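Job Ads Should Name the Shift Before the Salary

Most advice to job seekers treats the advertised salary as the main figure in a posting. For regional labor markets, and for manufacturing and logistics work in particular, I think this is a mistake. The figure that decides whether a person can take a job is usually the start time, and in most postings it is missing.

I reviewed 489 postings on the Drallia regional board for plant, warehouse and technician roles. A pay range appeared in most of them. A start and end time for the shift appeared in 68. Phrases such as "flexible rotation" or "hours to suit business needs" were common in the remainder, and neither phrase lets an applicant work out a bus route or a daycare pickup.

What an applicant can calculate

An hourly rate is easy to compare and easy to misread. Take two openings within the same industrial park. The first pays more and starts at 5:30 a.m. The second pays less and starts at 8:00 a.m. The first bus reaches the park at 6:10. For an applicant without a car, the higher rate is not available at any price that makes sense, and the posting gives no way to learn this until the interview.

Marina Tsoukalas, a placement adviser I have worked with for several years, records the reason whenever a client turns down an offer. In her last full set of records, 31 clients declined after a first interview, and almost half gave the schedule as the reason. Each of those interviews used time on both sides. The information that ended the process was known to the employer on the day the ad was written.

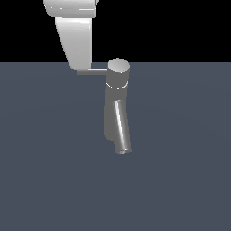 The employer's objection

Employers say that shift patterns change and that a printed time could be read as a promise. Orestis Gkikas, who hires for the packaging lines at Skindirik, put it to me in those terms. He has lost candidates by listing a night rotation that was dropped before they would have started.

The objection has some weight, but it applies equally to pay. Pay ranges also change, and employers manage that with a range and a date. A posting can state "current pattern 6:00 a.m. to 2:00 p.m., reviewed in July" and commit to very little. The applicant then has a basis for a decision, and the employer keeps the right to revise.

A second objection is that a stated shift reduces the number of applicants. It probably does. I don't regard this as a cost. An applicant who cannot work the hours adds nothing to the pool except reading time.

What the boards could do

The cheapest fix belongs to the job boards. Drallia already rejects a posting with an empty location field. A required shift field would take the same validation rule and two extra inputs: start time and length. Search filters could follow later. Jalleten, a smaller board that covers the neighboring county, has had an optional field for a while, and employers mostly skip it – an optional field is the first thing a hurried manager leaves blank.

Until the boards act, applicants should ask for the hours by email before agreeing to an interview. One sentence is enough. A recruiter who won't answer it in writing has given useful information about how the schedule is run.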